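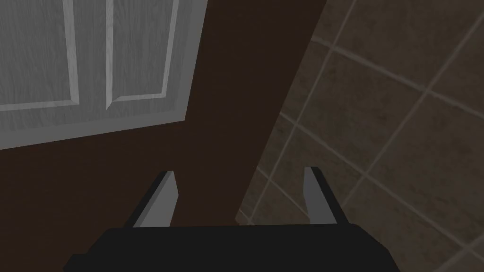 Where Do Tiles Come From?

Sondora Kids > How Things Are Made > Around the House

Stories Make & Do Ask Us Grown-ups

Last updated: 2025-07-27

Next time you're brushing your teeth, have a look around and see if you can find a tile. Maybe there are some on the wall behind the sink, or under your feet (cold ones, if it's winter!), or maybe you'll have to wait until you visit somebody else's house. Tiles are one of those things we walk past every day without saying hello to them, and I think that's a bit of a shame, so let's spend a few minutes with them now.

Tiles start out as mud

Well, a very special kind of mud, called clay. Clay is made of teeny tiny bits of rock, much smaller than grains of sand, and the bits are flat, a little like playing cards. When clay is wet, those flat bits slide over each other, and that's why you can squish it and roll it and poke your thumb into it and it stays the way you left it. Sand won't do that for you, or at least not for long, as anybody who has built a sandcastle will know.

At the Markwood tile works, just outside Sturkville, the clay comes in by truck in big gray lumps. It gets mixed with water and squeezed through a machine a bit like a giant noodle maker, and out comes one long flat ribbon. A wire cuts the ribbon into squares. If you stood there and watched (I did, last June, for much longer than I meant to) you would see 20 squares come down the belt, and then a little pause while the tray is changed, and then another 20.

The long, slow wait

Now the squares have to dry, and this part can't be hurried. Wet clay shrinks as the water leaves it. If the outside dries much faster than the inside, the tile bends or cracks, just like the ground in a dried-up puddle. So the Markwood tiles sit on racks in a warm room for 17 days. I asked if it was boring, waiting all that time, and was told that there are always other tiles to be getting on with.

Into the very hot oven

An oven for clay is called a kiln. Some people say "kill" and some people say "kiln" with the N on the end, and you can pick whichever you like. Your oven at home might get hot enough to bake a pizza. The first time the Markwood tiles go into the kiln, it heats up to 945 degrees Celsius, so hot that the inside glows orange!

That heat changes the clay for good. Before it goes in, you could drop a dried tile in a bucket of water and it would slowly turn back into mush. After it comes out, it will never be mud again, even if you leave it in the bucket for a hundred years.

What makes them shiny?

The shine is called glaze, and it's really a thin coat of glass. The glaze goes on looking like chalky paint, and the color is often nothing like the color you'll end up with. There is one called Noguchi blue that looks pink in the pot. Then the tiles go back in the kiln, the glaze melts, and when everything cools down there's a smooth glassy skin on top. Water can't soak into it, so splashes of bathwater and spaghetti sauce wipe right off.

And the lines in between?

Those are filled with grout, a sort of paste that sets hard. It fills the gaps and helps keep water from sneaking down behind the tiles.

Try it yourself

Roll out some modeling clay, ask a grown-up to help you cut it into squares, and press a leaf into each one. Leave them somewhere airy and turn them over once a day.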